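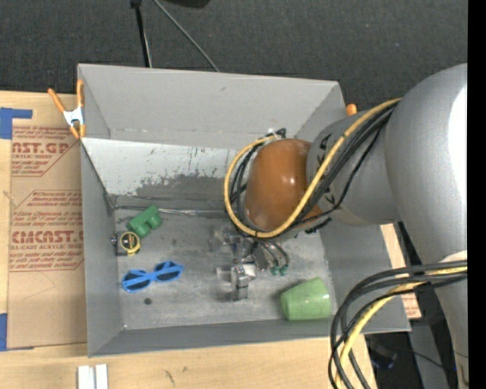
My daughter would love to write for the paper but has never had a word printed anywhere, a parent wrote to us in January, and is there really room for a kid who is starting from nothing? There is! We get some version of that letter every year, and it's the one that got us to finally sit down and put all our usual replies on one page. So welcome, and pull up a chair, as this runs a bit long.

Filed under: About Us | Join the Staff | FAQ

Who can write for the Closau Courier?

Any student enrolled at Closau High, in any grade, whether or not you're taking the journalism elective. We do have a class, and the people in it make up a good part of the staff, but plenty of our writers have never set foot in it. Some are in band, some play a sport every season, and a few only turn up when there's something they badly want to say about parking. All of them count as contributors and all of them get a byline.

Do I need to be good at English?

You need to be curious and willing to rewrite things. If your essays come back covered in notes, that's fine, so do everyone's. News writing is a different animal from the five-paragraph essay anyway, and some of our strongest reporters found it easier (the paragraphs are short, for one thing, and you're allowed to start a sentence with "but"). If English isn't the language you speak at home, please come. You may well get interviews that the rest of us wouldn't.

What would I do first?

Most new writers begin with a brief, a little item of no more than 200 words. It might be on a club bake sale, a change to the bus loop, or who got which part in the spring musical. You talk to one person at least, you check the spelling of every name, and you hand it in. An editor goes over it with you side by side, so you see each change and can argue about it if you like. After a couple of those you can pitch a longer piece.

How long is a full article?

Features run up to 700 words in print. We know that sounds like a lot before you've started and like nothing at all once you've done your interviews. If your story truly needs more space, we can put a longer version on the website and a trimmed one on paper, but ask your section editor before you write the long one, please, and not the night it's due. Opinion columns should be shorter than features. Reviews can be any length that the book or movie deserves.

What's a pitch, and do I have to make one out loud?

A pitch is two or three sentences telling us what the story is, who you'd talk to, and why somebody at this school would want to read it. You can say it at the meeting or drop it in the pitch folder, whichever you'd rather. Lots of people use the folder all through their first semester. "Cafeteria food" is a topic and we'll send you back to think some more. "Why the salad bar closes before second lunch gets there" is a pitch, and a pretty good one, so if you want it, it's yours.

When do you meet?

At 3:15 in the journalism room, right after the last bell, and the schedule for the month is taped to the door. We're usually done by 4:00, except in the week we send pages to the printer, when people stay later and somebody's mother tends to bring food. You don't have to come to every meeting. If you're going to miss one and you have a story in progress, just send your editor a note so we aren't left guessing.

I have practice every afternoon. Can I still take part?

Yes. We have writers we hardly ever see in person during their season. Interviews can be done at lunch or before first period, drafts come in online, and your editor will work through the changes with you in the comments. The only thing we ask is that you be realistic about it. Taking one story and finishing it is much kinder to everyone than taking three and vanishing.

Can I interview my friends?

We'd like you to go a little farther than your own lunch table. If your best friend happens to be the only person who was there, tell your editor, and we may pair you with another writer for that part. We don't let people write news stories about their own team or their own club either, though you're very welcome to write a column about it, where readers know whose side you're on.

What if the person I want to talk to says no?

Then they say no, and you thank them and find someone else. It happens to everybody and it stings a bit the first time. Nobody at this school owes us an interview. With teachers and office staff, it helps to ask a few days ahead and tell them what it's going to be about. Catching the assistant principal in the hallway during passing period has never once gone well for us.

Can I stay anonymous?

Writers, no. Everything in the Courier carries the name of the person who wrote it, apart from the staff editorial, which the editors write and sign as a group. Sources are another matter. Once in a while a student has something important to tell us that would be painful or risky to have their name on, and the editors will talk that over with the adviser before anything is promised. Please don't promise it yourself in the middle of an interview, however sorry you feel for the person. Say you'll check and get back to them.

Do the adults read everything before it's printed?

Our adviser reads every page and will tell us very frankly what's unclear, unfair or simply boring. The choice of what to run is made by the student editors. We've been lucky in that there have been few real disagreements, and when there's been one we've sat around the big table and talked until we were all tired and hungry. We've pulled a story that way, and we've kept one too.

You got something wrong. How do I tell you?

Thank you, and please do. Write to the corrections address on page two or stop by the room. We fix the website the same day if we can and add a line at the bottom saying what was changed. The print correction goes in the next issue. Misspelled names are by far the most common thing and we feel awful every time, so don't worry that you're being fussy by telling us about it.

Will you take down an old article about me?

We're asked this mostly by people who graduated a while ago and have come across something they said at fifteen. As a rule we leave articles up, as they're a record of the school and other people are in them too. But we do read every request, and if there's a real safety concern or the piece is no longer accurate, we can add a note, or in rare cases remove a name. Write to us and tell us what's going on. You won't get a form letter back.

Where can I pick up a copy?

We print 200 copies of each issue. They go in the racks by the main office, the library and the gym lobby, and they're free. They do run out, especially the senior issue, so if you're a grandparent hoping for five of them, let us know beforehand and we'll set some aside. Everything that's printed also goes on the website, usually by the following afternoon.

Who pays for all this?

The school covers the website and the room. Printing is paid for by ads and by our fall subscription drive. Biswas Bakery and Wodska Cycle & Repair both have space in every issue this year, and we're very grateful to them. An advertiser doesn't get to see stories ahead of time and doesn't get a say in them. If your family business would like an ad, a quarter page is more affordable than you'd think, and our ads desk will design it for you if you don't have one ready.

What about photographers and artists?

Oh, we would be so happy to see you. We're forever short of people who'll go to a JV game in the rain. You can sign out one of the two school cameras (bring back the battery charged, please, it's the only thing we nag about) or use your own. Cartoonists and illustrators can work from a story that's already assigned or bring us something of their own. If you'd like to lay out pages, we'll teach you Zanora, the layout program we use, and it takes an afternoon or two before it stops feeling strange.

Does it count for anything?

Students in the elective get class credit. Contributors outside it can log their hours toward an activities cord, and your editor signs the sheet at the end of each semester. Bring the sheet before finals week if you can. And yes, you can put it on a college application, though do send us more than one brief before you call yourself a reporter on it.

I sent in a piece and haven't heard back. Did you hate it?

Almost certainly we lost track of it, and we're sorry. Give us a week, then nudge us, and nudge us again if you have to. We'd never leave something unanswered on purpose. If we decide not to run a piece, an editor will tell you so and tell you why, and most of the time they'll ask you to try again with another idea.

My question isn't on here.

Leave it in the pitch folder or come by at 3:15 and ask whoever is sitting nearest the door. We add to this page a few times a year when the same thing has come up often enough.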